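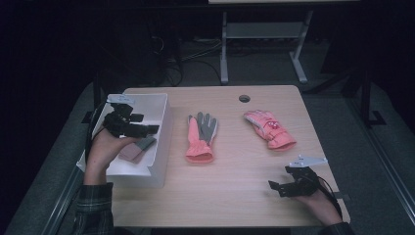 ## Kevanari hand grippers, the pair: two months in

I bought these on the strength of a product page that promised "glove-like handling." I sort gloves and other soft goods into boxes, so I took them at their word. A work glove, a puffy winter glove, a white cardboard box: nothing on my table is hard to pick up by hand.

The fingers are fine. They're black, articulated and strong enough, and a flat knit cuff gives them no trouble. Padded gloves are another story - the fingers sink in, the gripper decides it has a firm hold, and then it keeps closing.

### The fault

In July the left unit closed on a folded cloth and would not let go. I released the trigger. Nothing. I pressed the stop button on the handle and the fingers squeezed harder for a second before going slack. My other hand was near them at the time. I got a pinched knuckle and a bad mood, but I'd hate to see it happen to somebody with a finger all the way in.

Kevanari's support desk blamed the cable. I swapped it for a new one from Lilla and ran 200 closes on scrap cloth. It stuck 5 more times. The right unit, same firmware, did 100 without a hitch, so I don't buy the cable story.

The manual says the fingers are good for 3000 closes before service. Mine hadn't come close. It also says the stop button "releases all force," and on my left unit that is plainly false.

### Other gripes

- The cables get in the way when you lean over a box.
- The markers on top need resetting if you bump them.
- The stop button sits where my thumb doesn't.

### Should you buy them?

The Xiong pair I used before was slower and uglier, and it opened every single time I let go of the trigger. Cendska, the shop I ordered from, has offered a replacement left unit. I'll take it, but I want to see the release fixed in writing first. Until then the left one stays unplugged.

Two stars, both for the right hand.

Posted Sep 20, 2019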